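15 December 2021

Up too early again, so I've made a pot of coffee and I'm going to get this down before the day runs away with me. The big news (big for me, anyway) is that game night is back on! We're doing it at the hall on Tirurard Street like before, and this time I said I'd bring the money game, the one we used to call Godoy because that was the name of the made-up bank on the lid. The lid is long gone. So is the board, if I'm telling the truth in my own diary, and the pieces went in the move in June. But the money survived, or a lot of it did, and you can play a pretty good game with just money and a deck of cards.

I spent most of last night going through the shoebox. What a mess! There were bills from at least two different games all mixed in together, a pencil with no point, rubber bands so old they snapped when I touched them, and one of my grocery lists from who knows when (eggs, twine, birthday candles). I sat on the rug and sorted by color until my knees gave out. When I'd finished I counted, and there were 134 bills fit to use. I'd told everybody we needed 200. So I'll be cutting up some paper this week, I guess, and I'd better get the good scissors back out of the sewing drawer. I only found 9 of the 1,000s, and those are the ones people fight over, so I may make a few extra of those and hope they don't look too homemade.

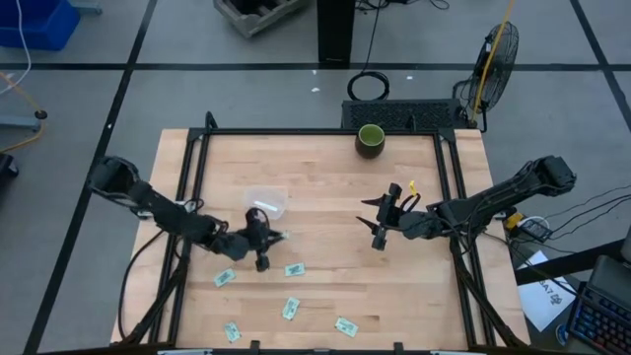 Bills like these need somewhere to live during a game, and that's the part I keep going back and forth on. The old box had a plastic tray with slots, and the slots were always a hair too narrow, so you'd be digging with a fingernail to get one bill out while the whole table groaned at you. I don't want slots this time. What I like is a plain shallow container, a clear one like the one on the table there, where you can see at a glance how the bank is doing. The green mug could be the bank too, come to think of it, a mug has a handle and you can pass it! But then the bills would have to go in rolled or bent, and they're such thin little slips already. No, container for the bank, mug for the dice or the pencils. Left to themselves they end up all over the tabletop, every which way, and then somebody sets an elbow down and walks off with a bill stuck to their sleeve.

I looked at buying a whole new set, just to see. The Stomia one is pretty, but the bills are tiny and it costs more than I want to spend on something that'll get chili on it. And the other one, Bukidska, has coins, and I don't want coins, I want paper. Half the fun is snapping a bill down when you pay somebody!

Other things. I need to work out the rules again because I only half remember them. I think you started with five bills each and drew a card to see who paid who, and red cards paid double, but was it all red cards or only hearts? I wrote "hearts" on the inside of the shoebox at some point and then crossed it out, so thanks a lot, past me. I'm going to go with all the red ones.

Coffee's gone cold. Still have to wash the blue tablecloth and find out if the hall has enough chairs.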